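Folding (laundry)

Folding is the stage of domestic and commercial laundry work in which dried textiles are reduced to compact, regular shapes for storage, transport or display. It follows drying and, where it is done, ironing. The term covers both flat folding, in which the item is laid on a surface and turned over on itself along straight lines, and hand folding, in which the item is held in the air against the body. Rolling is usually treated as a separate method.

Contents
1 Terminology
2 Work surface
3 Flat folding
4 Order of work
5 Stacking
6 Storage of folded items
7 See also

Terminology

A fold line is the line along which the fabric is turned. A crease is a fold line that remains after the item is opened. The face is the side of the folded item that is uppermost in the stack, and the spine is the closed edge, formed by the last fold. The opposite edge, where the layers end, is called the open edge. In commercial laundries a "short fold" reduces the length of an item and a "long fold" reduces its width, although some manuals use the terms the other way around.

Spreading is the preparatory step in which the item is opened and laid flat. It is sometimes counted as part of folding and sometimes as part of sorting. Natália Rebelo's household manual, in which the step has its own chapter, divides it into opening, squaring and smoothing.

Work surface

Flat folding requires a level surface larger than the spread item. Tables, counters, beds and ironing boards are all used. A hard surface gives straighter fold lines than a mattress, which gives way under the hand and lets the lower layer shift. Wood with a smooth finish allows light knits to slide while they are being squared. Rough or unfinished boards can catch loops in terry cloth and loosely knitted garments.

Table height affects the posture of the worker more than the quality of the fold. The Coelho folding table, sold to hotel laundries, has a fixed top and adjustable legs. The Gilar model has a raised rear edge against which stacks can be squared.

Flat folding

T-shirts are most often folded face down. The sides are brought in to the center line, the sleeves are turned back so that they lie inside the folded width, and the length is then halved or divided in three. The neckline should fall at the spine or just below it. Large prints across the chest may crack if the same fold line is used each time, and some manuals recommend moving the line a little above or below the lettering.

Towels and other rectangular cloths are folded corner to corner along the long side and then along the short side. Small cloths need 2 folds, and bath sheets may need more. A cloth that has dried out of square will not meet at all corners. In that case the spine is kept straight and the difference is left at the open edge.

Trousers are folded along the inseam, leg on leg, and then in halves or thirds. Fitted sheets are folded by placing the elasticated corners inside one another, after which the sheet is treated as a rectangle.

Order of work

Items may be folded in the order they come to hand or sorted first. In sorted work the unfolded items are kept at one side of the surface and the center is left free for the item being spread. Abdelilah Alaoui compared the two methods at the Clallell laundry over one December, using 1,627 items in unsorted order and 1,212 items sorted by type. He reported fewer refolds in the sorted group and little difference in total time, the sorting itself having taken up most of the gain.

Dark and light items are often separated at this stage as well, chiefly to keep lint from one off the other.

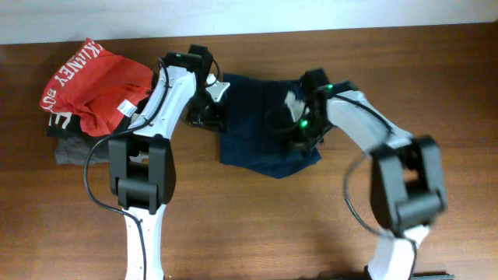 Stacking

Folded items are placed in a pile with all spines facing the same way. Heavier and larger items go at the bottom. Piles of knitwear are commonly limited to 6 garments, above which the lower ones take on permanent creases and the pile begins to lean. Towels tolerate higher stacks.

Storage of folded items

On open shelves, the spine faces outward. In drawers, items may be laid flat or stood on edge in rows, the second arrangement allowing each item to be removed without lifting the others. The Cloltau divider, a slotted insert for shallow drawers, is intended for items stored on edge and is supplied in two widths.

Items must be fully dry before storage. Folding traps moisture between layers, and thick seams and waistbands dry later than the rest of the garment.

See also

Ironing
Clothes drying
Linen closet
Garment rolling
Folding board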